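How to plan your week of meals on one sheet of paper

I moved to Ristthorpe with a small kitchen and a small budget, and I was throwing away too much food. Now I plan every week on paper. The first time I needed a whole evening, today I need 14 minutes.

What you need is a sheet of paper, a pencil and a clear table to write on.

Step 1. Open the refrigerator and write down what must be eaten first. Put it on the left side of the sheet. Milk, salad and open jars come before everything else.

Step 2. Draw seven lines for dinners. Leave 2 of them empty. Some evenings you will come home tired, or a friend will invite you.

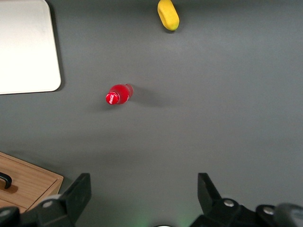
Step 3. Fill the other lines, and begin with the food from your left side. If you cook rice on Monday, make double and fry the rest on the next day with an egg.

Step 4. Write the shopping list by the order of the shop. In my Grosoline the vegetables are at the door and the bread is at the back, so my list goes the same way. I try to stop at 9 things.

Step 5. Hang the sheet inside a cabinet door and cross out each dinner after you ate it.

Keep the old sheets. In October I looked through mine and found the lentil soup I had forgotten, and I cooked it again the same week.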